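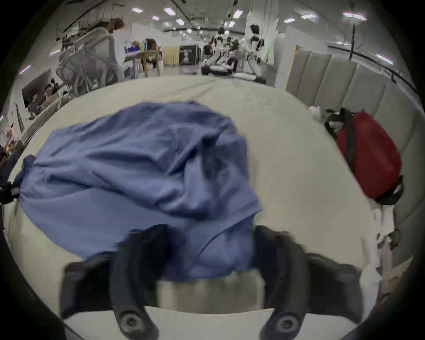

*Blue cloth on a light gray mattress.*

# Absence calls should go out before second period

The Mivgate district sends its absence calls at 10:30 a.m. A student marked absent from first period at 8:05 has been unaccounted for, as far as the family knows, for well over two hours by the time the phone rings. I think the call should go out no later than 38 minutes after the first bell, and I think the district can do it with the equipment it already owns.

The current process has four steps. A teacher enters attendance in Ekinci, the records system. The front office compares the entries with the voicemail line and the late sign-in sheet. A clerk corrects the list by hand. The corrected list is uploaded to the calling service, which places one automated call per household. At Buvavholm High, with 1,525 students enrolled, the third step takes up most of the morning.

The argument for waiting is accuracy. An early list contains students who walked in late, students on a field trip whose teacher forgot to file the roster, and students sitting in the nurse's office. Each of them produces a wrong call. A parent who gets a wrong call phones the school, and the office then has a second line of people to deal with while it is still working on the first.

I accept that cost, but I think it is being weighed against the wrong thing. The office measures wrong calls, which are easy to measure because people complain about them. It keeps no record of how long a family went without knowing that a student had not arrived. A student who leaves home at 7:20 and never gets to school is, on the district's present schedule, on a parent's mind for the first time at 10:30. If something has gone wrong on the way, those are the hours in which a phone call is most useful.

There is also a wording problem. The recorded message says that your student "was absent from one or more periods today." It doesn't say which period. A parent can't tell from it whether the student missed first period or the whole morning, and the message offers no way to respond except to call the office during business hours.

My proposal is a two-stage notice. The first stage is a text message, sent straight from the first-period entry, stating that the student has not been marked present and asking the parent to reply with a single digit: 1 if the absence is known, 2 if it is not. The second stage is the existing call, sent at the existing time, to households that did not reply. Replies of 2 go to the top of the clerk's list. Teachers would need to enter first-period attendance within the first 15 minutes, which the staff handbook already requires.

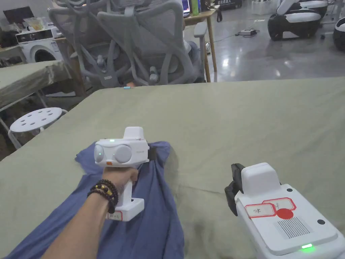

Melati Yusof, who read a draft, objected that the handbook rule is widely ignored and that a faster notice would simply turn late data entry into false alarms. "You are building on the one number in the system that is least reliable," she wrote. She would fix compliance first and change the schedule a year later.

I would do it in the other order. Late entry is tolerated because it has no visible effect before 10:30. Once a missing entry holds up a message to parents, the principal has a reason to look at which rooms are late. Her point does argue for a safeguard, and I would add one: if a teacher has entered nothing at all, the system should send nothing for that room and should alert the office. A blank roster is missing data and should never be read as a room full of absences.

Misemgate Middle would be a sensible place to start. It has one entrance and one attendance clerk, and its bus arrivals are logged at the door. Run the text message there for 5 weeks, keep the 10:30 call unchanged, and record three things: the time of each first-period entry, the number of wrong texts, and the number of replies of 2. The school board can set the schedule for the other buildings from those records.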